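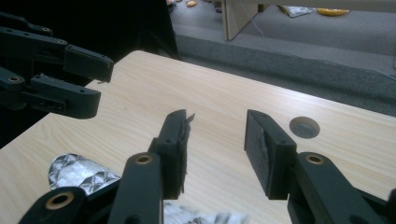
Betreff: Re: [Chorliste] Noten fürs Herbstkonzert

Liebe Tegwen, liebe alle,

entschuldigt, dass ich erst heute dazu komme, ich war ein paar Tage bei meiner Schwester in Gough und dort ist das Netz eine Glückssache.

Am 15.04.18 schrieb Tegwen Hopkin:
> Weiß jemand, ob wir die alten Walliser Sätze noch haben?
> Dilwyn meint, sie lägen im Schrank, ich finde aber nur
> die Bassstimmen. Neu kaufen würde 200 Euro kosten.
> Und bleibt es beim Oktober?

Ja, es bleibt beim Oktober, und bitte kauf noch nichts! Die Sätze haben wir damals nach Ralov ausgeliehen, an den Chor von Ynyr Hughes, und ich bin ziemlich sicher, dass der Sopran und der Alt noch dort liegen. Ich rufe ihn morgen an - er freut sich ja immer, wenn man sich meldet, und dann dauert es eben etwas länger. Den Tenor habe ich selbst zu Hause, mit Bleistiftnotizen von mindestens drei Leuten, die ich gern vorher ausradieren würde.

Was mir noch am Herzen liegt: Könnten wir das Wiegenlied einen halben Ton tiefer singen? Beim letzten Mal war das Ende für uns im Alt doch recht mühsam, so schön es auch klang.

Herzliche Grüße an alle, auch an Dilwyns Knie
Baltazar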